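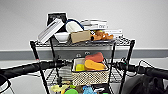 Unit 3 notes: Where does everything go? Storage, stuff and the small apartment

Last updated: 6th May

Okay, so last time we got as far as the idea of "dead space" and then I ran over, sorry. Picking up from there.

Dead space is any bit of a room that you're paying rent on and can't use. The gap beside the fridge, the eighteen inches over the closet rod, the corner behind a door that swings inward. When I lived on Bruvel Street I had a kitchen so narrow that I kept my baking pans in the oven, and I must have preheated them by accident every other week (the smell of a hot plastic lid stays with you). So I come to this subject with feelings!

The reading for this unit is Ghizlane Ouazzani's chapter on vertical storage. She makes a split I'd like you to learn, because it's on the worksheet:

Fixed storage is built in. Closets, cabinets, shelves screwed into studs. It belongs to the building and you leave it behind.

Loose storage moves with you. Carts, wire shelving, trunks, baskets, the dresser your aunt gave you.

Renters lean hard on the second kind. Open shelving is the cheap favorite, and Ouazzani is a bit snooty about it, I think. Her complaint is that open shelves turn into display whether you want them to or not, so the mixing bowl ends up next to the family pictures. My own view is that this is fine. You see what you own, you use what you own, and you dust a little more. Fight me in discussion section.

Now, reach zones. Stand up and try this at home with a tape measure. Your easy zone runs from your hip to your eyes. Things you touch every day live there. Things you touch once a week can go below the hip, and anything you need once a season goes up high, as long as it's light. Heavy stuff goes low, always, even if you only use it in October. A stockpot on a top shelf is a bad idea and a stockpot on a top shelf of something with wheels is a worse one.

We spent a long while in class on the Ait Brahim apartment, which is the floor plan on your blue sheet. 11 feet by 24 feet, one window, one closet. Taha Abou Zeid's group put the bed across the short wall and got a whole dining area out of it, which I hadn't seen anyone do before. Jummai Nwosu asked whether you could drop the closet door and hang a curtain — yes, and I'd do it tomorrow, you get the whole swing of the door back.

For the homework: pick one storage spot where you live. Empty it completely. Sort what was in it by how often you use it, then put it back by reach zone and write me a page on what changed. Live with it for a few days before you write. If you share the place, please ask first. I've had complaints from roommates.

Extra reading if you're keen is the Plemach booklet on closets, in the course folder. Skip the part on custom drawers, it's mostly a sales pitch.

Comments

Said Ouali: Is the worksheet due with the page or separately?

Souad El Fassi: together, she said so at the end of class. Also I measured my closet and my "easy zone" is entirely coats

Jummai Nwosu: Did the curtain thing. Much better, but now the cat lives in there.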